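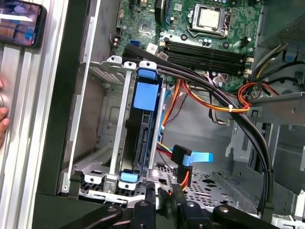 Most of the code in Rana, the task planner that Truvix has been writing for computer teardown and reassembly, deals with things the planner does not know. Zodwa Molefe, who leads the planning work, puts the share at well over half. The easy part is the list of operations: release this latch, lift that drive, unplug this connector. The rest concerns whether the operation can be attempted at all from where the gripper is now. A desktop tower is a fair illustration. The drive cage stands close to the fingers, an orange cable passes between the central fingers and the jointed link beside them, and a thick black bundle curves across the middle of the chassis. A planner that treats the chassis as a set of rigid boxes has no way to represent two of those three things.

"We started with rigid boxes," Molefe said. "Everybody does. You get a nice collision model of the case and the cage, you plan a path, and the path is correct with respect to the model. Then there is a cable between your fingers and the model has no opinion about it."

The first version of Rana ran for most of a winter on that basis. It kept a scene graph in which each part had a pose, a parent and a set of allowed operations. Cables were attributes of connectors: a connector was plugged or unplugged, and the cable behind it had no geometry. Molefe described this as a reasonable choice at the time, given that the perception stack could not estimate cable shape anyway.

The perception stack belongs to Wakana Imai, and she had a different account of the same period. "We could estimate some cable shape. We could not do it fast enough for the planner to use, and the planner had nowhere to put it. Those are separate problems and they got discussed as one problem for a long time."

What changed was the representation. Cables now enter the scene graph as swept volumes with a confidence value attached to each section. Where the wrist camera has a clear view, the volume is thin. Where the cable goes behind a cage or under another bundle, the volume widens. The planner can pass through a wide, low-confidence region at reduced speed with the force limit lowered, and it may not pass through a thin, high-confidence one at all. Imai said this sounds backwards to people until they have worked with it for a day.

"If you know where the cable is, go around it," she said. "If you don't know where it is, you can't go around it, so you go slowly and you listen to the wrist force. Refusing to enter any uncertain region means refusing to enter a computer."

The perception side runs at two rates. A fast loop tracks the fingertips and whatever is between them, using a small crop from the wrist camera. It completes in 18 milliseconds on the current hardware, and the controller treats anything later than 40 milliseconds as missing. A slow loop segments the full image and updates the scene graph. The slow loop has no deadline. When it finishes, the new graph is merged with the old one, and parts that were hidden keep their last known pose with a confidence that decays.

The decay rate was a source of disagreement. Molefe wanted it set per part type, on the grounds that a drive in a cage is unlikely to move and a loose connector is likely to. Imai wanted a single constant and a trigger that dropped confidence when the arm touched anything nearby. They ended up with both, and neither of them sounded pleased about it.

"There are four parameters in there that I would like to delete," Molefe said. Asked which four, she named three and then said the last one depended on the week.

The tests are where the two sides meet. Truvix keeps a regression suite of 127 recorded attempts, each stored with the camera streams, joint states, wrist force and the full scene graph at every planner tick. The tool that replays them is called Bollier. It feeds the recorded sensor data to the current build and compares the decisions the planner would make now with the ones it made then. It cannot say whether a new decision would have worked, and Imai was firm on that point.

"Once your new decision differs from the old one, the rest of the recording is from another universe. Bollier stops at the first divergence and prints both branches. A person has to look. We tried continuing past the divergence with simulated data and the results were plausible and wrong."

A nightly run produces a page of divergences. Most come from harmless differences in approach angle, and a tolerance file filters them out. The tolerance file has grown to 407 lines. Molefe would like to see it shorter and has proposed generating it from the part models. Imai has reviewed the proposal twice and sent it back twice, because the part models do not record which side of a feature can be touched.

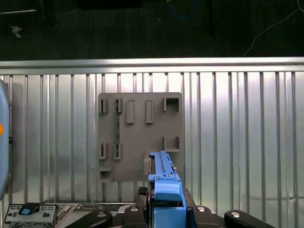 The blue part between the gripper's fingers, its tip overlapping the lower right of the gray plate.

Mounting plates with raised clips and pads have their own folder in the suite. From the planner's point of view they are awkward in a different way from cables. The geometry is rigid and in principle known, but several of the features look the same. A plate may carry four slotted clips of one shape, and a pose estimate that matches the wrong pair can be off by exactly the spacing between clips and still report a low residual.

"The residual is the trap," Imai said. "It's a good fit. It's a very good fit to the wrong clips. So the number you were going to use as your safety check tells you to go ahead."

The fix was to stop asking for a single pose. The estimator now returns a short list of candidates, and the planner looks for a feature that would tell them apart: an open square frame, a bracket, a recessed corner pocket, anything that occurs once. If one is in view, the ambiguity is resolved before motion starts. If none is in view, Rana inserts a look action, which moves the wrist camera and nothing else. Look actions are cheap in risk and expensive in time, and early builds used far too many of them. Molefe described one build that looked at a plate from six directions, picked the candidate it had started with, and then looked again.

Reflective backgrounds add to the trouble. Ribbed aluminum produces bright stripes at even spacing, and an edge detector will accept nearly all of them. Imai's group masks such regions with a learned classifier before the pose step. She was not enthusiastic about the classifier. It was trained at the Eltovo lab, under Eltovo lighting, and she expects to retrain it for any other room.

The part in the gripper gets its own treatment. A long, narrow part held near one end amplifies any error in the grasp angle. One degree at the fingers becomes a visible offset at the far tip. The fast loop estimates the angle of the held part continuously and passes it to the controller as a correction to the tool frame. Molefe considers this the most useful interface in the system, largely because it is small: one rotation, one translation, one timestamp, one validity flag.

"I know what to do when the flag is false," she said. "I hold position. With the older interface I got a pose and a covariance matrix, and the covariance was always finite, so technically I always had an answer."

The controller underneath is conventional. It is an impedance controller with stiffness set per axis by the planner, softer across the insertion direction and stiffer along it. During contact the planner is not consulted. It supplies a set of guards before contact begins, each one a force or displacement limit with a named outcome, and the controller returns the name of whichever guard fired. There are guards for seated, blocked, slipped and lost. Molefe resisted adding more. Each new outcome has to be handled in every operation that can produce it, and a previous attempt to split blocked into three kinds took a month to back out.

Imai would still like one of those kinds returned. A part blocked by an edge and a part blocked by a cable produce different force signatures, in her data at least, and the recovery is different. The edge case wants a small lateral search. The cable case wants a retreat along the approach path with the fingers kept closed. At present both get the retreat, and the lateral search runs on the second attempt.

Neither gave a schedule for that. The work planned before it is duller: a common clock for the two perception loops, which currently stamp their outputs from different sources, and a file format change in Bollier so that recordings can be opened without loading every camera stream into memory. Molefe has the clock change in review. The format change is waiting for Imai to decide what happens to the old recordings, some of which contain fields that no current build reads.

"I'd convert them," Molefe said.

"I'd keep the reader," Imai said. They have a meeting on Wednesday.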